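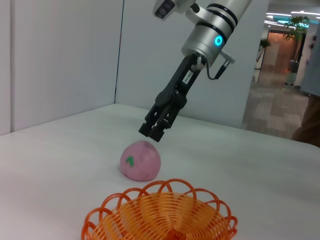 白い台の上のピンク色の丸いもの

商品の色名をどう付けるか 発表用メモ
2024年5月12日 Graltlow 勉強会

スライド1 はじめに

持ち時間は短め。自己紹介は一言で済ませる。
通販サイト Ulora で商品登録と説明文を担当している。今日は色名の話をする。扱うのは雑貨と手芸用品が中心で、服はほとんどない。服の色名は別の事情が多いので、質問が出たら後で答える。

最初に会場に聞く。「ピンク」と書かれた商品を注文して、届いたものが思った色と違った経験のある人。手を挙げてもらう。少し待つ。

スライド2 問題の整理

色名の不満には大きく分けて2種類ある。
一つ目は、名前から想像した色と実物が違うというもの。二つ目は、名前を見ても色が想像できないというもの。
返品につながりやすいのは一つ目。二つ目の人はそもそも買わないので、問い合わせの記録にも残らない。担当者から見えにくいのは二つ目のほうだという点を強調する。

うちの場合、整理を始める前の商品が約800点あった。色名の欄は自由入力で、登録した人がその場で考えて書いていた。同じ仕入先の同じ糸が、ある商品では「くすみピンク」、別の商品では「スモーキーローズ」になっていた。検索の絞り込みをかけると片方しか出てこない。

スライド3 基本の色名と飾りの色名

色名を二段に分けて考える。
基本の色名は、赤、黄、緑、青、茶、ピンク、オレンジのように、誰でも大まかな範囲がわかるもの。
飾りの色名は、「夕暮れ」「野いちご」「砂糖菓子」のような、気分を伝えるためのもの。

飾りの色名を使うなという話ではない、と断っておく。手芸糸のブランドの Zwane は全色に植物の名前を付けていて、客はその名前で覚えて買いに来る。勝手に「薄緑」に直すと探せなくなる。
両方書けばよい。順番は基本の色名が先、飾りの色名が後。スマートフォンの一覧では後ろが省略されるので、先頭に基本の色名がないと困る。

書き方の例を読み上げる。
「緑(よもぎ)」
「青(明け方)」
「ピンク(野いちご)」
括弧は全角に統一した。半角と混ざると並べ替えたときに離れてしまう。

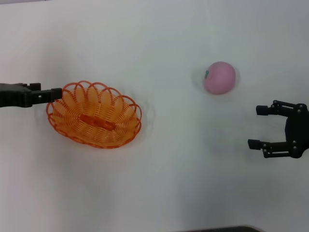

オレンジ色のかごとピンクのおもちゃのトマト

スライド4 物の名前と色の名前がぶつかるとき

「オレンジ」は果物でもあり色でもある。「オレンジのかご」と書くと、オレンジ色のかごなのか、オレンジを入れるかごなのか、文だけでは決まらない。色を言いたいときは「オレンジ色のかご」と、色の字を入れる。「桃」「栗」「ぶどう」も同じ。

もう一つ、決まった色を連想させる物がある。トマトと聞けば多くの人は赤を思い浮かべる。ピンクのトマトを売るなら、商品名のなかで色を先に言う。説明文の三行目に書いても読まれない。レモンなら黄色、空なら青、という思い込みに反する商品は、全部この扱いにする。

余談を入れるならここで。昔から「青信号」「青菜」のように、緑のものを青と呼ぶ習慣がある。商品説明では「青」を緑の意味で使わない、と決めた。「青りんごの小皿」だけは商品名なのでそのまま残し、色の欄に「黄緑」と書いた。時間が押していたらこの段落は飛ばす。

スライド5 色名の表を作る

作業の順番を話す。

まず、登録済みの色名を全部書き出した。表記の揺れもそのまま数えて、300を超えていた。「ベージュ」だけでも「ベイジュ」「薄ベージュ」「ライトベージュ」「ベージュ系」がある。「系」が付いたものは、書いた本人も迷っていたのだと思う。

次に、色見本の紙を机に並べて、実物の横に置きながらまとめた。画面の上だけで決めると、あとで実物を見た人と話が合わなくなる。昼の窓際と夜の電灯の下で印象が変わるものが多く、特に紫と灰色の間は意見が割れた。結局、昼の窓際で見た印象を採ることにした。根拠は弱いが、決まりがないと毎回もめる。

最終的に64の色名に収めた。多いと言われることもある。糸を扱っているとこのくらいは必要になる。食器だけの店ならもっと少なくて済むはず。

表の列は次のとおり。
色名
読み
絞り込みで使う大分類
似ていて間違えやすい色
使ってはいけない言い換え

最後の列がいちばん役に立っている。「肌色」はここに入れて、「薄いオレンジ」または「ベージュ」に置き換えた。 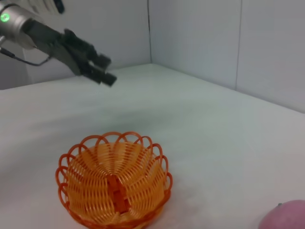 表を作ったあとに残るのは運用の話になる。新しい商品が入るたびに、表にない色がどうしても出てくる。そこで登録者が自分で色名を足せるようにすると、半年で元に戻る。うちでは、足したい人は「仮」と付けて登録し、月に一度まとめて見直す形にした。見直しの場では、まず既存の色名で言い換えられないかを考える。言い換えられるものが大半だった。

スライド6 失敗した例

取引先の Satalov から届く商品表には、色が記号だけで書いてある。最初の頃、この記号と色名の対応表を一度作って安心していた。ところが翌年の9月の入荷分から記号の意味が変わっていて、灰色の布を「薄茶」として出してしまった。気づいたのは客からの問い合わせのあと。

対応表に「確認した時期」の欄を足した。古い対応は信用せず、入荷の箱を開けたときに見本と照らす。手間は増えた。

もう一つの失敗。説明文に「写真より少し濃い色です」と書いていた時期がある。見る側の画面によって写真の色が違うので、何と比べて濃いのか決まらない。今は「深緑に近い、暗めの緑」のように、言葉だけで完結する書き方にしている。

スライド7 色の見え方の違い

色の区別がつきにくい人のことも必ず話す。赤と緑、ピンクと灰色の区別がつきにくい人がいる。色名が文字で書いてあれば選べる。色の丸い印だけが並んでいて文字がない選択画面は、そういう人には使えない。
選択画面の印の横に、基本の色名を必ず出す。マウスを載せたときだけ出る形だと、スマートフォンでは出てこない。

明るさの違いも言葉にする。「明るい」「暗い」「薄い」「濃い」の四つを使い、「淡い」「渋い」は飾りの側に回した。「薄い」と「淡い」の使い分けを説明できる人が社内にいなかった。

スライド8 すぐにできること

自分の店の色名の欄を書き出して、五十音順に並べる。同じ色に違う名前が付いているものはそれでだいぶ見つかる。表計算ソフトがあれば足りる。
問い合わせの文面も読み直す。客が色を何と呼んでいるかが書いてある。こちらが「テラコッタ」と呼んでいる鉢を、客はほぼ「茶色の鉢」「れんが色の鉢」と書いてきていた。絞り込みの大分類は客の呼び方に合わせた。

質疑用の控え

英語の色名はどうするか。片仮名の基本色名と同じ行に英語の列を足すだけにしている。英語から訳し直すことはしない。
柄物はどうするか。面積のいちばん広い色を基本の色名にして、柄は別の欄に書く。同じくらいの面積の色が並ぶときは「多色」にする。
金と銀はどうするか。色名の表に入れたまま。材質の欄と混同しやすいので、「金色」「銀色」と書く。
透明はどうするか。まだ決まっていない。無色の透明と色付きの透明を同じ大分類に置いていて、ガラスの担当から直してほしいと言われている。良い例を知っている人がいたら教えてもらう。

配布する表は受付の横に置いてある。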